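Speaker notes: What the Hedge Knows
Talk for the Lornon Garden Society winter evening
Rev. 2023-12-30

Start without slides. Let them finish the coffee first. Last year I began over the top of the coffee and lost the whole back row to a conversation about gutters.

OPENING

Good evening. I've been asked to talk about hedges for 30 minutes, which my wife says is the shortest I have ever talked about hedges.

I'm a hedge cutter. I've done it long enough that I look at the sides of the road while driving, and my passengers have views on that. Tonight is for people who own a hedge, have inherited a hedge, or live next to somebody else's hedge and have been writing letters.

(Pause. Someone will look at someone.)

I'll cover shape, timing, the brown middle, and neighbors. If you only came for neighbors, you may doze until I raise my voice.

SHAPE

Most hedges in this town are wider at the top than at the bottom. It happens because the top gets the sun and grows like mad, and because the person with the trimmer gets tired by the time they reach the knees. Give it a few years and you have a mushroom. The top shades the bottom, the bottom drops its leaves, and you can see straight through to the trash cans you planted the hedge to hide.

So, wider at the bottom. Only slightly. If the hedge stands at shoulder height, a hand's width of slope on each side will do. Put a stake at each end, run a string, and cut to the string. People hate the string. They tell me they have a good eye. I have seen the work of the good eye all over the east side of Lornon and it goes up and down like the sea.

Story: the Sarmiento Street job. 800 feet of privet, cut by eye by three generations of the same family, each correcting the one before. By the time I got there it had a waist. Keep this short, they liked it in Brundik but I went on too long.

Flat top or rounded top? If you get wet, heavy snow, go rounded. A flat top is a shelf. Snow sits on the shelf, the shelf opens down the middle, and in spring you have two hedges leaning away from each other like a couple at a bad dinner.

TIMING

The question I get most is "When should I cut it?" and the person asking has usually cut it that morning.

Evergreens such as yew and arborvitae: a light trim in early summer, once the new growth has filled out. Stop by late summer. Cut too late and you push out soft new shoots that the first hard frost will cook.

Privet and the other fast ones: more than once a season, and you'll be sick of it.

Flowering hedges: find out whether yours blooms on last year's wood or this year's. If it blooms in spring, cut right after the flowers fade. If you cut it in winter because you were bored and the shears were by the door, you've removed the flowers, and then you will phone me in May to ask what disease it has. The disease is you.

(If that gets a laugh, move on. If not, move on faster.)

Look for nests before any cut in spring or early summer. Get down and look up into it. If there's a nest in use, leave the hedge alone till they've gone. It'll be shaggy. The sky will stay up.

December is for sharpening. Take the blades off, clean off the sap, file them, oil them. Dull blades tear, and torn leaves go brown at the tips, and then everybody decides it's drought and stands out there with a hose. 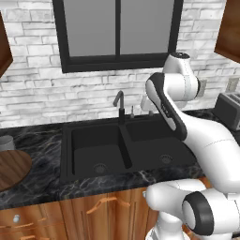 One more thing on blades and then I'll leave it. Wipe them between plants if anything looks sick. Rubbing alcohol on a rag is fine. I've carried boxwood trouble from one yard to another exactly once, as a young man, and I am still not welcome on that road.

THE BROWN MIDDLE

Ask for hands: who has parted the branches of a conifer hedge and found nothing inside but sticks?

Leave the hands up. Tell them it's normal. The inside gets no light, so the plant gives up on it. Trouble comes when you cut back past the green and into the sticks. Yew will forgive you. It will sulk for a season or two and grow back. Arborvitae mostly won't. Cypress won't. You'll have a brown wall, and it will stay a brown wall, and you'll start telling visitors it's seasonal.

So if you have arborvitae and it's already too wide, your choices are to live with it or take it out. I'm sorry. People pay me to come and say this in person and they always look as if there should be a third choice.

For yew, privet and hornbeam that have got away from you, you can cut hard, but do one side, then wait a full year, then do the other. Feed it, water it in dry spells, mulch the roots. Do the sides before you bring the height down. Vega Pacheco did hers this way after I'd told her to rip it out, and brings it up whenever we meet. She is in the room tonight. Wave at Vega.

Brown patches on the outside are another matter. Check the dog first. Then road salt. Then bagworms, which look like little cones hanging on the branches and are easy to miss because you think, oh good, cones. Pick them off over winter and put them in the trash, tied up. Don't toss them on the ground under the hedge. They can manage the climb.

TOOLS, BRIEFLY

I was told not to do tools because of what happened with Rafsan Kodikara and the chainsaw discussion. So, briefly.

Hand shears for anything short. They're quiet, they're cheap, and you'll stop when you're tired, which saves many hedges. Battery trimmer for the rest. Loppers for anything thicker than your thumb. Big-leaved plants like laurel want pruners, one stem at a time, or you'll be looking at half-leaves all summer.

Ladders: three-legged orchard ladder on grass, if you can borrow one. Never put a straight ladder against the hedge itself. The hedge will take it as a suggestion.

I don't sell any of this. I'll say so twice because somebody asked in Brundik and then asked again.

NEIGHBORS

(Raise voice.)

Whose hedge is it? Go and find out before you cut it, praise it, or sue it. It depends on where the stems come out of the ground compared with the property line, and the line is rarely where your father said it was. Rules on overhang and height differ from town to town, so call your local office and ask. Don't ask me. I have been asked at funerals.

What I can tell you is how it goes on the ground. I worked on a hedge between two houses on Homach Lane. One side wanted it at 4 feet so they could see the hill. The other wanted it at 13 so they couldn't see the first side. I was hired by both, a week apart. I measured it, had coffee in both kitchens, and heard the same story twice with the villains switched.

In the end I suggested they stand on the same side of it together and look. They came out at eye level at one end, sloping up to high by the patio. It's a peculiar shape. It looks like a doorstop. Neither of them likes it and they've stopped calling me, so I count it as a success.

Practical advice. Tell the neighbor before you cut. Offer to do their side while the trimmer's out. Pick up what falls over there, all of it, including the bits under the car. And don't throw the clippings back over the fence. I know whose they are. You know whose they are. Bag them.

IF THERE'S TIME: NEW HEDGES

Skip if past the half hour. They will want the raffle.

Plant small. Small plants catch up with big ones quicker than you'd think and you won't weep as much over the dead ones. Leave room for the full width, then a bit more, then leave room for yourself to stand between it and the fence. Mix the species if you can bear it. A row of one plant is lovely till something arrives that eats that plant.

Water the first two summers. Deep soak, then let it dry some. A sprinkle every evening is mostly for the person holding the hose.

QUESTIONS

Expect: bamboo. Answer: no.

Expect: can you come and look at mine. Answer: the sign-up sheet's by the door, spring is filling up, and please write your phone number so a person can read it.

Expect: the man with the leylands. Be kind. He has photographs. Look at all of them, then say "one side at the time, and only the green," and give him back to his wife.

Thank the coffee people by name. Check the names first. Take the string and the stakes home this time.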